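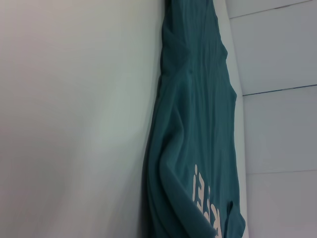

Seren Jarman would not accept that the show had made her. She had been selling at the Moltlow fair long before the cameras came, she told us, and the people who bought from her afterward were mostly the people who had bought from her before.

Figure 3. Teal garment, bunched, beside a pale surface.

Filed under: Arts & Crafts > TV and Makers
119 shares | 3 comments

4.2 Does screen time sell work?

The claim that a spot on a craft contest lifts a maker's sales is repeated so often that we expected to find it well supported. We did not. The Tolten survey, which most later writers lean on, asked makers whether they felt better known after being on television. Most said yes. Feeling better known is a long way from having more orders, and the survey never asked to see a sales record. It also left out anyone who had stopped making things by the time the forms were mailed, so those who did badly had the least chance of being heard.

We asked 21 makers who had been on Avia for their order books. Eight sent us something we could use. The books were kept in very different ways: one was a spreadsheet, one was a box of receipts, and several mixed custom orders with teaching fees. Where we could pull the two apart, orders rose in August, when the show aired, and fell back soon after. Fairs are also held in August. We cannot tell the two effects from each other with books like these, and we doubt that anyone else has.

Teaching is a different matter. Class bookings held up longer than orders did, and several makers told us that students brought up the show on the first day. This may be the real gain, though it is a modest one, and it went mainly to those who already had a room to teach in. Ceramics and textiles did not differ in any way we would defend with so few cases.

The Ağca gallery gave us a warmer account. Its staff said that work by contestants moved faster than other work on the same shelves. When we asked how the shelves were arranged, we learned that contestants' pieces stood next to the door with a card naming the show. A fair test would put them somewhere else, or put other people's work by the door - the gallery was not willing to do either.

None of this shows that television does nothing. A maker with stock ready and a working web store may do well out of it, and one of our eight probably did. What we question is the habit of treating fame and income as the same measure, then using the first to stand in for the second. The published profiles do this freely. They call a maker "in demand" without saying who is demanding what.

Comments

kilnshelf: Eight order books is pretty thin. I'd want to see the ones who didn't reply.

R. in the workshop, 11/02/2022: Same thing with magazine features. Lots of emails asking for my prices, very few people paying them.

dyepot_annie: The part about classes matches what I saw. Did you look at how much the makers spent getting ready for filming? Mine was a lot.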